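主题：Re: [业余组] 资格赛成绩提交与差点核对的几个问题
发件人：Napaporn Chaimongkol
收件人：业余高尔夫联络列表

各位好，

先回Pornthip昨晚那封信，原文我留在下面，按她的顺序一条一条说。后面还有两件她没问、但这个月必须定下来的事。

Pornthip Panyasiri 写道：
> 大家好，
> 我这边整理Bristenville球场秋季那几轮的成绩卡，碰到几个问题。
> 第一，有人九洞打完因为下雨走了，卡上只有前九洞，这种卡要不要录？
> 第二，Onsri那边交上来的卡用的是白T，可是我们公告写的是蓝T，难度系数不一样，差点怎么换算？
> 第三，有两位球员的卡上没有记分人签名，打电话问，他们说同组的人可以作证。我倾向于收，但想听听别人的意见。
> 第四，Starnunwood的球场评定表我手里是旧的，857号那一版，谁有新的请发我一份。
> 另外报名表里有一位的俱乐部填的是“Furby”，我查不到这个会所，是不是简称？
> Pornthip

第一条。只有前九洞的卡可以录，但只录作九洞成绩，不能按比例补成十八洞。去年有人自己在表上把后九洞填成净双柏忌，最后差点低了一截，到复核时才查出来，改起来很麻烦。录入时请在备注栏写明“九洞，天气中止”，别只写“未完”。未完这两个字去年有三种意思，有人是受伤退出，有人是天黑，有人是球打光了。

第二条。白T的成绩用白T的球场难度和坡度算，算出来的差分值可以和蓝T的放在一起，所以差点本身不受影响。受影响的是这次资格赛的名次。公告写的是蓝T，从白T打的那一轮不能参加净杆排名。这一点我已经跟Onsri的联络人通过电话，他们承认是当天后三个洞的蓝T在铺草，临时挪到了白T，没有通知我们。他们愿意给那一组球员补打一轮，球场费免掉，球车自理。补打日期由他们和球员自己约，月底之前把卡交上来就行。补打成绩按新的一轮算，原来那轮仍然计入差点，不要删。

第三条我不同意收。没有记分人签名的卡，规则上就是没有交卡。我理解这两位打得不错，同组的人也愿意作证，但如果这次收了，明年再有人拿着没签名的卡来，我们没法说不行。可以折中的地方是差点：请同组的人补一份书面说明，这两轮作为一般练习成绩录入，不进资格赛。请Pornthip替我转告他们，语气客气一点，也请告诉他们冬季赛的报名还没有截止。

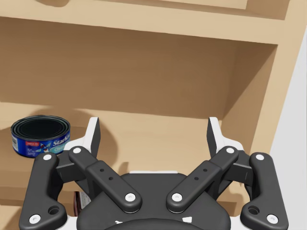 第四条，新的评定表我有，今天下午发给你。和旧版比，主要是五号洞和十四号洞改了。五号洞的发球台往后退，果岭左侧的沙坑填掉了一半；十四号洞的水障碍边线重新画过，以前打到右边那片芦苇里算界外，现在算罚杆区，罚一杆就可以抛球。总的坡度升了2个点。秋季那几轮的卡，凡是在改动之后打的，都要用新表重算一遍。我粗略看了几张，多数人的差点变化在小数点后一位，个别人会跨过分组线，所以请重算完再排组。

关于Furby，那是一个公司内部的球会，没有自己的球场，平时借Bristenville的场地打球。他们去年入的会，名录还没来得及更新。会员资格没有问题，照常录入就可以，俱乐部一栏请写全称，我下午一并发给你。

下面是另外两件事。

一件是分组。目前确认参赛的是58人，按现在的安排，女子组21人，其余都在男子各组。男子这边我建议只按差点分A、B两组，不再单设长青组。前两年长青组报名的人都不够，最后还是并进B组打，奖杯倒是照样刻了字。如果有人坚持要保留长青组，请在列表里提出来，并说明发球台怎么安排。单独给我写信也行，但我还是会转到列表上，免得以后说没有讨论过。

发球时间我打算早上七点开始，每组间隔十分钟，全部从一号洞出发。有人提过两头同时出发，这样中午之前能全部下场，但Starnunwood的十号洞离会馆很远，要用接驳车送人，球场只肯出一辆车，去年就耽误了不少时间。我宁愿让后面的组多等一会儿。有早走需要的球员请提前写明，尽量排在前面，当天早上再来换组的一律不换。

另一件是慢打。上次赛后收到的意见里，抱怨最多的就是这个。这次我想把规定写得具体一些：整组落后前一组一个洞以上，第一次口头提醒，第二次开始对每一杆计时，计时之后再超时的罚一杆。巡场的人要带表，要做记录，写清楚洞号和时间。找球三分钟的规定请在一号洞发球台再念一遍，很多人脑子里还是五分钟。测距仪可以用，带坡度补偿功能的必须关掉，被发现开着的第一次罚两杆，第二次取消资格，这一条和总则一致，没有商量的余地。

还有人问能不能带球童。可以带，但一名球员同一时间只能有一名，球童不能站在球员身后帮忙对线。家里人跟着走没有问题，请走在球道外侧，不要帮忙推车，推了车就算球童。

补几条零碎的：

练习果岭早上六点开放，打击练习场要到六点半，球要自己付钱。

午饭在会馆二楼，球员凭记分卡领，家属另买餐券。吃素的请在报名表上打勾，去年厨房临时做不出来，有人吃了一盘炒饭没有别的菜。

停车请停北边那块，南边的车位是留给会员的，保安会抄牌。

雷电暂停以长鸣一声为准，听到之后马上停，不能把那一洞打完。恢复比赛是短鸣两声。球位请做好标记再离开。

以上如果没有异议，我会在十二月初把定稿的竞赛规程发到列表。Pornthip，重算后的差点表请先发给我看一遍，再往外发，主要是看一下跨组的那几个人。Onsri补打的卡到了也直接给我，不用等全部收齐。

Napaporn Chaimongkol
业余组联络

--
退订请发空白邮件至列表管理地址，主题写“退订”。
回信时请删去与本题无关的引用部分。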